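Rovlow Tabletop Items – data card

Version of Friday, December 7, 2018
Maintained by the Telelmont group. Supersedes the May version.

Summary

Rovlow is a set of short recordings of everyday items on a table. It covers trays, drink containers and small household goods, with emphasis on clear plastic and printed labels. The set holds 381 recordings, split into 300 for training and the remainder for testing. The split is fixed by the file split.txt and should not be reshuffled if results are to be compared.

Setting

All recordings come from the Nellatden room. The table has a pale beige top with a visible wood grain and stands in front of a plain off-white wall. A tray is the usual work area and a white disc may be present along with it.
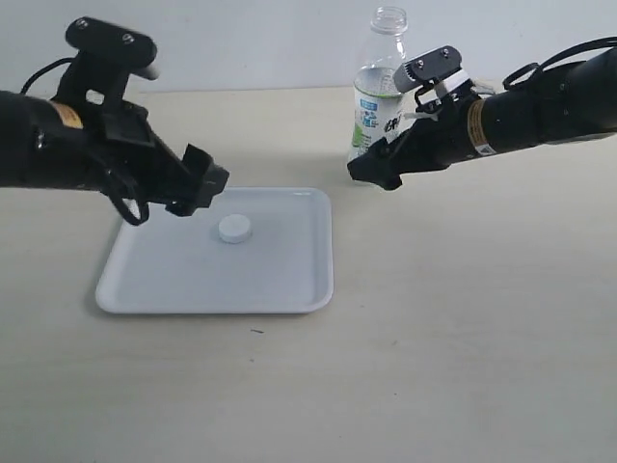 Table height and tray position were left alone within a session. Between sessions the tray may shift by a few centimeters, so absolute positions should not be carried over from one session to another. Room lighting is soft and even in most recordings. The grain of the tabletop is faint and can be lost at low bit rates – keep this in mind before using it as a reference for alignment.

Each recording folder contains:

overview – the table, the tray and the wall behind
close – two close views, stored as separate streams
items.csv – one row per item, with name, material and label type
notes.txt – free text, often blank

Background content

Close views do not always contain an item. Stretches with only wall, floor or table surface are kept in full and carry the tag "none" in items.csv. They were left in so that background tone can be estimated per session. The wall reads cooler or warmer gray depending on the angle, and a white balance taken from a single still will be off.

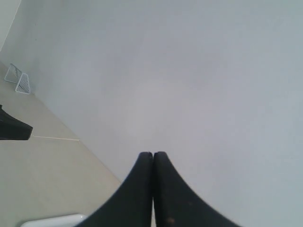 Item classes

There are 8 classes. Bottles are classed by body material first and label second. A clear bottle with a wraparound label goes under "bottle, clear, labeled" regardless of contents. Fill level is not annotated.

Clear bottles need care when outlines are drawn. The outline follows the outer plastic, including any part washed out by glare. The rear side of a label seen through the bottle is part of the same item and gets no outline of its own. Reversed print is not transcribed.
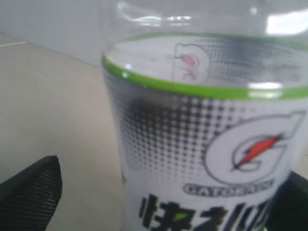 Clear bottle, white Gatorade label with lime-green band and halftone dots.

Known issues

Outlines in 10 recordings were drawn with an older build of the Urio tool and are offset by one pixel to the right. The list is in offsets.txt.
Dot-pattern labels produce moiré when downsampled without a filter.
Item names in the May version used mixed case; all are now lower case.

Loading

Unpack the archive and point the Urio reader at the top folder. Paths are relative. Item names are matched exactly, including commas.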